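4.2 Medical evacuation under the Voseck arrangement

The ceasefire text agreed at Voseck deals at length with the movement of armed units and says very little about the movement of the wounded. A single clause allows each side to send ambulances to within two kilometres of the line, on notice to the other side's duty officer. It does not say how notice is to be given, who may travel in the vehicle, or what happens when the duty officer cannot be reached. Local commanders were left to settle these matters between themselves, and they did so differently in each sector.

In the Curnov sector, notice was given by telephone and confirmed in writing by the following morning. The written notices were kept by both headquarters and can be compared. In the Stollis sector, notice was given by radio on an open channel, and the only record is the log held by the monitoring post. The present section relies on both sources, but readers should bear in mind that the Stollis log was kept for another purpose and that its entries are often brief. 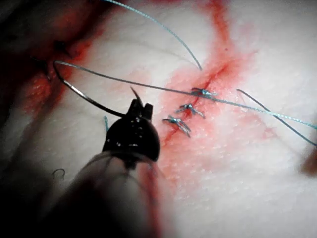
The two sectors together produced 1364 entries that mention a medical movement. Many of these concern routine transfers of soldiers with illness or minor injury and have no bearing on the question of access. After these were removed, 80 entries remained in which a vehicle was stopped, turned back or held for longer than the clause appears to permit. Each was read against the corresponding entry on the opposing side, where one existed.

Disagreement between the paired entries was common. The side sending the ambulance tended to record the time at which notice was first attempted, while the side receiving it recorded the time at which the duty officer replied. A delay that looks deliberate in one account may therefore look ordinary in the other. Sepúlveda reaches a similar finding in her study of prisoner exchanges, and her advice that both times should be reported has been followed in the tables.

In seven cases the two accounts could not be reconciled at all. Five of these fell in November, when the road through Mateos was closed to heavy vehicles and traffic was sent by the lower bridge. The officers interviewed did not agree on whether the closure had been announced in advance. The cases have been kept in the data but are left out of the comparison of waiting times. 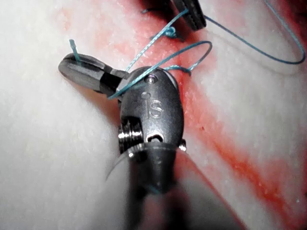

Figure 2. Instrument wrist marked "iS" above pale tissue with red staining. A short end of teal suture projects from the tip of the jaw.

Practice after the closure was more regular. Curnov headquarters began to accept notice by radio outside office hours, and the Stollis monitoring post added a column to its log for the name of the officer replying. Neither change was written into the arrangement. Both depended on the goodwill of the officers then in post, and the effect of later changes in command is considered in Section 4.3.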